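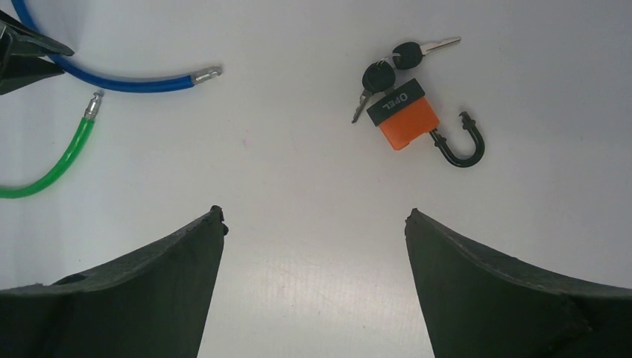
Ticket: padlock and cables from the Ferley bench
Opened by: Shahzad Zaidi
Date: July 5, 2012
Status: open

Problem: The orange lock from cabinet 54 will not stay shut. I push the shackle in, it clicks, and one pull brings it out again. Both keys turn. The cables that live in that cabinet are also mixed up and two have no tags.

Tried so far:

1. Graphite in the keyway, five turns with each key. No change.
2. Cleaned the shackle notch with a dry cloth. No change.
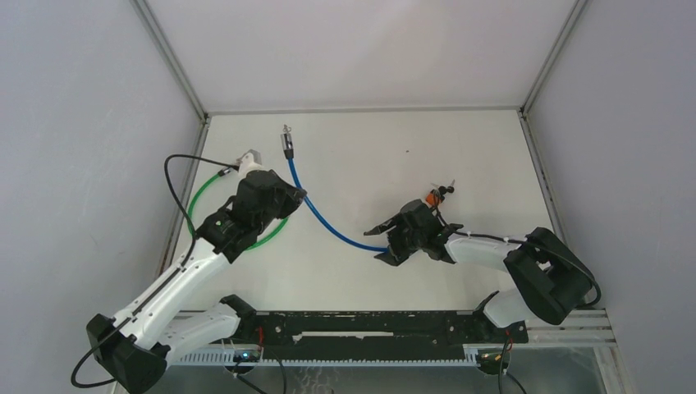
Cable labels went missing in May, when the Kiani shelving was moved. The list on the cabinet door gives only lengths, so it doesn't help much. The blue one has a silver metal connector and the green one a light gray connector, so I will go by color and end type until new tags are printed. Neither has been tested yet.

3. Tried the lock again with the second key held at full turn while closing. It held once, then let go.
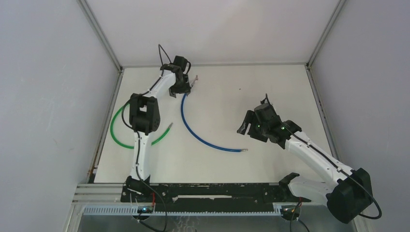
Iqra Paracha: Don't put more graphite in it. We had the same trouble with the locks at Bomthorpe and oil on the shackle side fixed one of them. The other went in the bin. For the cables, use the Sidetti tags – the paper ones fall off.

4. One drop of oil on the shackle side, left overnight. Holds if pulled straight, slips if twisted.

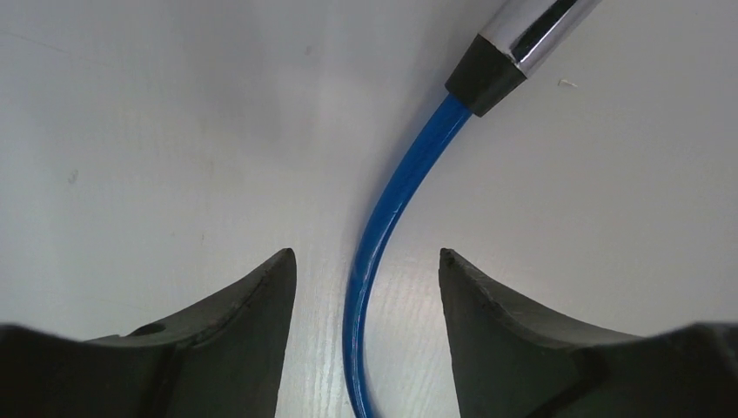 5. Replacement lock requested, order line 88. Cabinet 54 stays on a cable tie until it comes. Sidetti tags, pack of 200, on the same order.

Facilities desk, Ferley – contact us – back to top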